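Welcome back, everyone! Before we get into the Restoration reading, a few notes on what a historical novel owes to history, and where (in my view) it can happily wander off.

## Fact, gap and invention

Pramila Ahuja's *The Wernley Apprentice* is our main text. She builds a whole plot on one gap in a parish register, and I do love her for it! As you read, keep a page for each of these:

- things the characters know that we don't
- things we know that they can't
- words that feel too modern for the mouth they come out of

Tineke Vermeulen's *Salt for Biltley* runs to 497 pages, so please start early. The first 100 are slow going (all those letters home), but the voyage picks up after that, and you'll want the letters fresh in your mind when the brother turns up.

## Kitchens and pantries

Both authors put their best gossip near the food. Read chapter 16 of Ahuja beside the pantry quarrel in Vermeulen, and mark who is allowed to touch the stores.
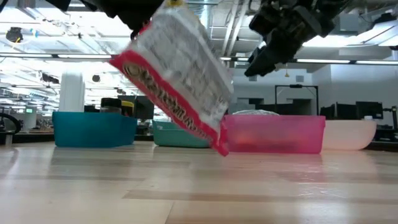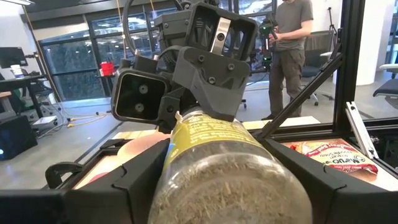
## For next time

1. Choose one domestic passage, a page or so, and bring it marked up.
2. Draft your opening paragraph. The full essay is 2,000 words, due in March.
3. Read Oratile Potgieter's short preface on narrators, which is in the course folder.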